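4.2 How we collected the demonstrations

I'll be upfront that this was the part of the project I expected to be boring, and it ended up eating most of my August. The plan on paper was simple. A person sits down with a hand controller, drives the arm through a pick-and-place task, and we record everything. Do that enough times and you have training data. We set it up in simulation first, using the Plumcombe kitchen scene, and the first version of our teleoperation tool (Elutier, which Georges Srour wrote and which I have been complaining about ever since) was running by the time I came back from my break.

We ended up with 1101 demonstrations from 15 operators. Some of those people had used a game controller every day of their lives and some had never held one. I wanted both kinds! If you only record experts, the policy sees very tidy motions and never learns what to do when it has drifted a little to one side. Sawsan Smadi disagreed with me on this and still does, and section 6 has the comparison she asked for.

Each operator got the same short briefing. We showed them the task once, let them play with the arm for as long as they liked, and then started recording. Raed Jaber sat next to them and said nothing unless they asked, although he did keep a notebook, and a lot of what follows comes out of it.

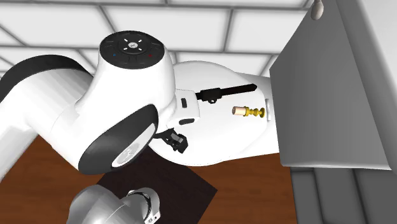

Figure 3. Arm folded in close during a teleoperated trial in the simulated Plumcombe scene.

The biggest surprise was how much people's driving depended on the viewpoint we gave them. Elutier lets you switch between a fixed overhead view and a view from near the gripper, and we had assumed everybody would flip back and forth. They didn't. Most operators picked one in the first few minutes and stuck with it, even when it was clearly making their life harder. The ones who stayed with the overhead view were smooth and quick over long distances, then slowed right down once the fingers got close to something. With the arm folded over on itself, its own joints get in the way of what you want to see, and you start guessing at depth. Raed's notebook has the word "leaning" written next to several names – people physically leaning sideways in their chairs, as if that would let them look around the elbow.

The gripper view people had the opposite trouble. They were careful and accurate near an object, but they lost track of where the rest of the arm was, so they bumped into things with the links behind them. We kept those bumps in the recordings as long as the operator recovered and finished the task. If the arm got properly stuck we threw the trial out, and 113 attempts went that way (they are not part of the total I gave earlier).

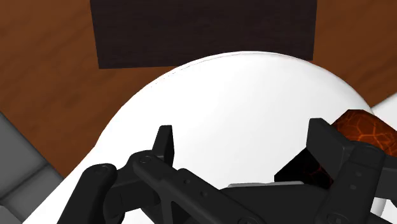 Figure 4. Close view of the open gripper in the same simulated scene.

Curved surfaces deserve a paragraph of their own. A flat box is forgiving. You line up the fingers, close them, and even if you are a bit off the box turns to meet you. Something broad and round gives you very little to line up with, and in simulation it is worse, as you lose the small visual cues that a real surface would have, like scuffs and reflections. Our operators dealt with this by creeping. They would move a tiny amount, stop, look, and move again. Those pauses show up in the data as long runs of near-zero motion, and our first policy learned them beautifully – it would reach the halfway point and just sit there.

We tried two fixes. The first was to trim the pauses automatically, using a velocity threshold that Munther Darwish had tuned for an earlier project at Harms. It worked, but it also cut out the short stops people make right before closing the gripper, and those turned out to matter. The second was to keep every pause within a window around each gripper event and trim the rest. We set the window to 70 time steps after trying a handful of values by hand, and I won't pretend there was much science in it.

Ayman Mansour then went back through the trimmed recordings and replayed each one in the simulator to check that the task still finished. A few did not, mostly where the arm had been resting against something during the pause, and we restored the original timing for those. The replay script is included with the Elutier code, along with the operator briefing and Raed's typed-up notes.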